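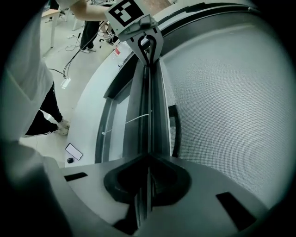 # Office chair

An **office chair** is a seat made for working at a desk, and I've been keeping this entry going since Sep 10, 2022, so forgive me if it wanders a bit. Most of them swivel, most of them roll, and nearly all of them squeak in the end (mine went after two winters).

## Back and seat

Older chairs had foam backs covered in cloth or vinyl. Mesh came along later and I'm very fond of it — it lets air through, it gives a little when you lean, and you can hoover the biscuit crumbs out! The mesh is stretched over a stiff frame, and when it sags there's not much you can do except replace the whole back.

Seats are usually still padded. The old Uvwood range, which I learnt to type on, had a seat 480 mm wide and 406 mm deep, a touch short for anyone with long legs.

## Height and tilt

A gas strut under the seat does the lifting. You pull a lever, take your weight off, and up it comes. Tilt is handled by a spring, with a big knob underneath to make it stiffer or softer. Do have a go at turning that knob, as so many people never touch it and then grumble about their chair for years.

## Castors

Hard castors are for carpet and soft ones are for wooden floors. I got this wrong once and scratched a very nice hallway in Umgate.

## Buying second-hand

Shoshana Ostrowski, who wrote the first version of this section, bought 167 chairs from the Zarkley office clearance and sold most of them on by November. Her advice was to sit in the thing for a good ten minutes before paying, then raise it fully and see whether it sinks. Spare struts are easy to find, but arm pads for older models can be a proper nuisance.

## See also

- Desk
- Footstool
- Castor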